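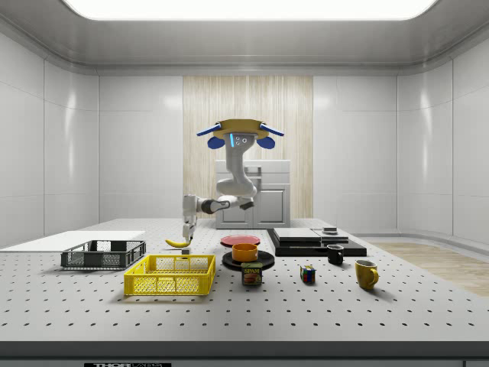
Figure 1. Simulated cell, arm mounted overhead, gripper pointing down near the banana.

Project Lema, progress report to Zalton, January 2025
Prepared by Lejla Kolev, Skidura, Broststead office

1. Fault in the grasp planner

In the last report we promised a complete set of simulated tabletop runs. We have completed 1,624 runs, but I must inform you that 118 of them are not usable, and the reason is a fault on our side.

In these runs the gripper closed while it was still moving down. The simulator log shows contact forces far above the limit we agreed with you, and the protective stop did not trigger. On a real arm this would be a safety matter, therefore we treat it as one also in simulation. No hardware was involved.

Pendo Obura found the cause after two weeks of search. The stop condition was reading the force value from the wrong joint frame after the August update of the robot model. With light contact the difference is small, and our automatic check did not notice it. The banana gave the most failures, the mugs gave few.

2. Correction

The frame is corrected and the stop is now tested at the start of each batch – if the test does not pass, the batch does not begin. Kerubo Okoth has repeated 572 runs with the corrected version and the stop triggered in all cases where it should. The affected runs are marked in the database and we did not delete them, as Gladys Rashidi on your side requested.

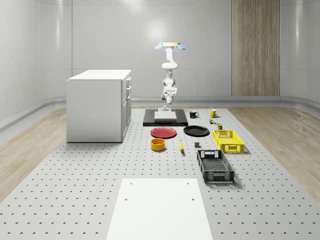 Figure 2. Simulated cell with the arm upright on the black platform; plates, mugs and crates on the perforated panel.

3. Open points

We do not yet know if the same error exists in the older placing tasks with the crates. Faith Nyamweya is reviewing them now. Until she is finished, please do not use the placing results from the previous delivery for any decision about hardware.

The repeated runs have used computing time that was planned for the drawer tasks, so these will move to the next period. We do not ask for additional budget. The corrected logs will be sent together with the updated test procedure, for your approval.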